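Subject: Re: [pravbridge-allotments] Seed swap and the labelling question
Date: 26 Jan 2019

> Could we please agree before March on how packets are to be labelled?
> Last year I came home with 12 envelopes, of which 4 said "beans" and
> one said "not beans". I have also been asked whether shop seed past
> its date is allowed. I would say not. Thoughts to the list please.

I wrote "not beans" and I stand by it. They were not beans. They were the last of the squash from the bottom plot, and by the time I got round to the envelopes I could rule out beans and very little else.

That said, I agree we should do better. My suggestion is name, year and plot number, in pencil, on the front. Pen runs in the damp and everything at Clondar Lane is damp, including the shed, the noticeboard and most of us by October. If you don't know the variety, put what it looked like when it came up. "Tall, purple, disappointing" would have told me more about last year's kale than the Latin did.

On out-of-date seed I disagree with the message above. Parsnip, fine, bin it, parsnip is barely worth sowing the year you buy it. But tomatoes keep for years. I had a packet of Bretametti plum that had been in a kitchen drawer through two house moves, and nearly all of it came up, which left me with more plants than windowsill and a coolness with the neighbours I tried to give them to. Mark the year and let people take their chances.

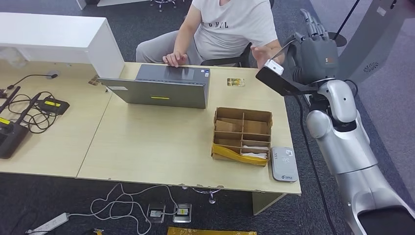 As for sorting on the day, can we go by sowing month this time and leave the alphabet out of it? Under the alphabet we had broad beans with the Bs, runner beans with the Rs, and a long argument at F about French ones. By month, people can go straight to what they need and get out of the way of the tea.

Two other things while I have the list's attention, if I still do.

The potatoes. Rønning will do us a sack price on first earlies if we order 100 tubers or more between us. I'm good for 12. Please don't reply "put me down for a few", as I had that from several of you last time and a few turned out to cover everything from three to thirty.

The padlock. It sticks. Lift and then turn. Whoever has been using oil on it, thank you – whoever has been using the mallet, please stop.

Plot 2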